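Printed fingertips slip on small soft parts, two-arm bench build

Zachary Arsenault
I have two arms on one wooden bench in a shared shop, facing each other. The fingertips are orange prints with slanted ridges, on white bases. They hold a ball fine. Anything small with rounded sides rolls out when the second arm closes on it. I have gone through 11 print versions. Is the ridge angle wrong, or is it the closing force?

I practice with the green and yellow oval piece, lying between the two grippers with the ball behind the gripper housing. 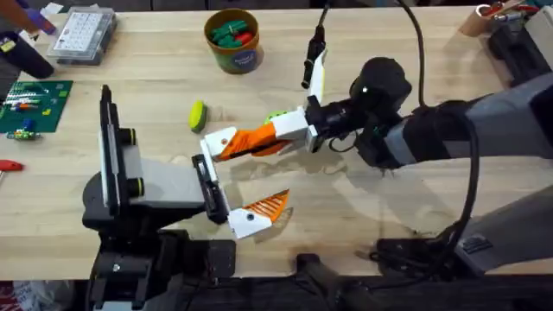
Yvette Vachon
Check alignment before you print again. If one finger reaches the part first, it pushes the part over and no ridge will stop that. Close both grippers on nothing, slowly, and see where the tips meet. Then lower the speed for the last bit of travel. I run mine at 300 on a controller that goes to 3,900, but your units may differ.

Also tie that looped cable higher. Mine dragged on the forearm and threw the wrist off.

Sheldon Sandhu
Softer filament. Fixed it for me.

Rosaire McKinnon
Softer filament helps, but it wears. Mine were smooth after 500 grips. I glued thin rubber over the ridges and replace it when it peels.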